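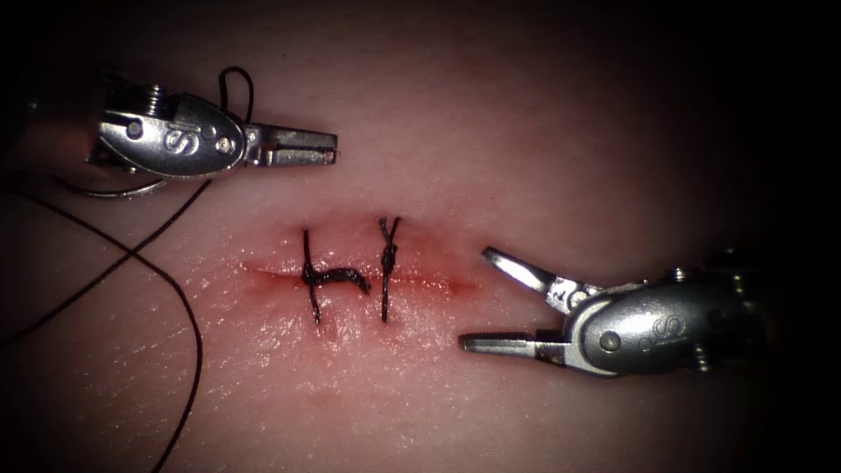 Two stitches and a piece of pork belly

Jun 29, 2018

Since May I am learning to sew wounds. I should say at once that I am not a doctor and will not become one. I work in the office of a small veterinary practice in Sutcombe, where I answer the telephone and order the supplies, and for years I have ordered suture thread without knowing very well what people do with it. So when the practice offered me a place on the evening course in Trudport, I took it.

The course has 7 evenings. On the first we only tied knots in shoelaces around the back of a chair. On the second we had a pad from Sukik, which is soft and pink and forgives almost everything. After that came pork belly from the butcher, and pork belly does not forgive. It is slippery, and if you pull too hard the thread goes through it like a wire through cheese.

I keep coming back to the two black stitches at the top of this page. They stand side by side across the cut, and the skill is in how little they pull. The surface puckers only gently at each one. My own first stitches made a ridge like the edge of a meat pie. The teacher looked at it for some time and said that it was "very closed".

The left stitch is wider than the right one, and its knot lies flat along the cut with the tail bent to the side. The right one is slim, with the knot sitting just above the slit and the ends trimmed close. I would be happy with either of them. For me the short ends are the most difficult part. I am always afraid that I will cut the knot itself, so I leave long whiskers, and then they get caught in the next stitch.

What I have understood until now:

The distance from the cut should be the same on both sides. I thought I could judge this by eye and I cannot. I now put small dots with a pen before I begin.

Black thread is kinder to beginners. I bought a pale one first, from Danzer, and under my kitchen lamp I could not find it again. On something moist and shining you want a thread that you can see.

The knot should sit to one side. I still forget this when I am tired.

I practise at home for 15 minutes after supper, on an old chopping board which is now used only for this. My record for one evening is four stitches that I did not take out again. The thread cost me 70 pounds for a large box, and I am a little ashamed of this sum, but I divide it in my head by the number of evenings and then it looks better.

The next lesson is the continuous stitch, where you do not cut between one and the other. I have watched it twice and I lose my place each time at the second turn. I have already asked the butcher to keep me a flat piece with the skin on.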